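Clastalach shape blocks are solid coloured pieces for sorting, pushing and pattern games. They stand up on their own on a flat surface and can be used by one child or a small group. The set is sold with or without the board.

## What you can buy

| Item | Code | Price |
|---|---|---|
| Blocks only | CL-11 | £58 |
| Blocks and board | CL-2B | £128 |

Spare blocks are sold singly. Give the shape and the colour when you order, as the same shape comes in more than one colour.

## The blocks

Each block has a flat top and straight sides, so the outline is the same from above as it is underneath. Shapes include a heart, a hexagon, a star and a plain cylinder. Colours are red, blue, green and yellow. The colour goes right through the block and small knocks do not show much.

Wipe with a damp cloth and dry before putting away. Do not soak, and keep them off radiators.

## The board

The board is light wood with no rim and no printed lines. We left it plain on purpose: most schools that buy it want to mark out their own areas with tape, and tape comes off cleanly if you lift it the same week. It is a large board — measure your table first — and two people should carry it.

Lay it flat on a steady table. If it rocks, put the rubber feet from the Cistard fitting pack under the corners. They are not included.

The blocks take up little room on it. With a group of them kept to the left and middle, the right half stays free for sorting into.

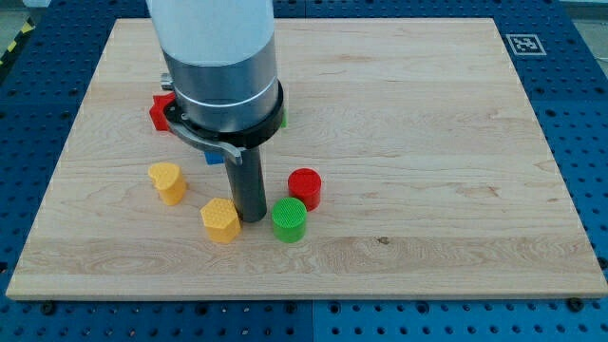

## Delivery and returns

Blocks go out by post from Etport. The board goes by van, and the driver will ring on the morning. Unused items can be sent back within 11 days of delivery.

For school orders, or to ask about a missing shape, contact Cheuk-hei Tai in the sales office. The phone is not answered on Sunday.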